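Hustent black composite sink bowl: review after a year and a half

Posted in Kitchen & Laundry

We put the Hustent single bowl in when we redid the benchtops, so it has now had eighteen months of daily use by two adults and a teenager. I said I would write it up for the people who asked on the renovation thread.

The bowl cost $743 with the waste fitting and clips included. Delivery was extra, $60 to a suburban address. We bought it through Baumgart, who also supplied the tap. The stone was cut by a separate firm. Check early on who is responsible for the cutout template. Ours came in the sink carton and the stone people wanted it before the sink had left the warehouse, which held things up.

Installation

Joscha Hinrichs did our plumbing and had fitted this model once before. He took a morning over it. The clips are stiff and two of them needed packing out. The waste went in without trouble and has not leaked. He did not think much of the printed instructions, and having read them I agree. The diagrams are tiny and one page is repeated.

Colour and finish

I chose black to go with the black granite, and on that score I am happy. The bowl is glossy and the corners are rounded, so a cloth gets into them easily. My old sink had tight square corners and I used to clean them with a toothbrush.

The gloss is also the main problem. We have hard water, and every drop that dries leaves a pale spot. If I wipe the bowl out after the dinner dishes it looks good until breakfast. If I leave it a couple of days it gets spots and streaks up the walls and across the floor, and they take some effort to shift. White vinegar diluted half and half with warm water works on the bowl, but keep it off the granite. I have also tried Flolero stone and sink cream. It did a decent job, though no better than dish soap and a microfibre cloth used often.

The drain has a polished silver rim and goes dull quicker than I expected. A soft brush once a week brings most of it back. 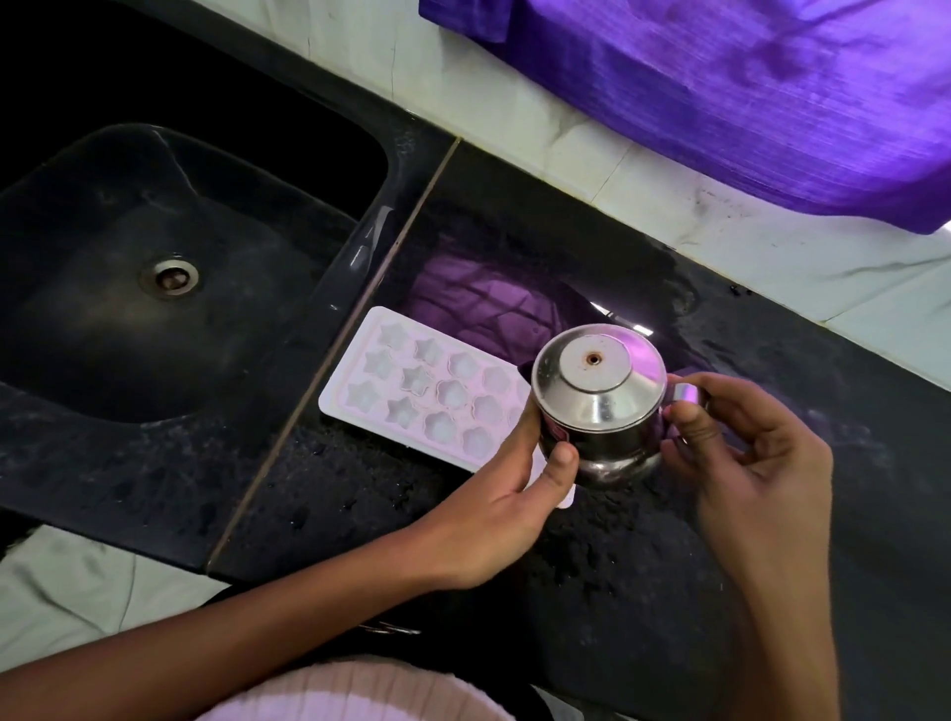
The sink and the bench beside it, with the star and flower ice tray out.

Working next to it

The stretch of bench beside the sink is where most jobs get done in our kitchen, so the join in the stone matters more than I had thought. Ours runs across the top between the sink section and the working section, and the filler is a faint beige. On black granite you notice it. Ask the stone people for a darker filler before they start. I asked afterwards and was quoted $126 to have it raked out and redone, and I have left it.

Polished granite also reflects whatever is hanging above it. Put up a bright tea towel or a purple cloth and you get the same colour on the bench. It doesn't bother me, but my sister-in-law Imke went for a honed finish after seeing ours.

The bowl takes small pots and the ice trays comfortably. A full-size oven tray has to be washed one end at a time. If you bake a lot, look at the wider version.

Noise and wear

Quieter than the pressed steel sink we had before, particularly with the tap on full. Cutlery dropped in from bench height has not chipped it. I don't pour boiling pasta water straight in without running the cold tap, although the leaflet says you can. There are fine scratches on the floor of the bowl that show under the downlights. A Zerko silicone mat would probably have prevented them, but I only bought one in July and by then they were there.

Would I buy it again

Yes, though I would look hard at a matt one or the mid grey first. With soft water I would have no real complaint. With water like ours, be prepared to wipe it every night.

Good: rounded corners, quiet, solid waste fitting
Not so good: water spots, poor instructions, drain rim dulls
Rating: 3.5 out of 5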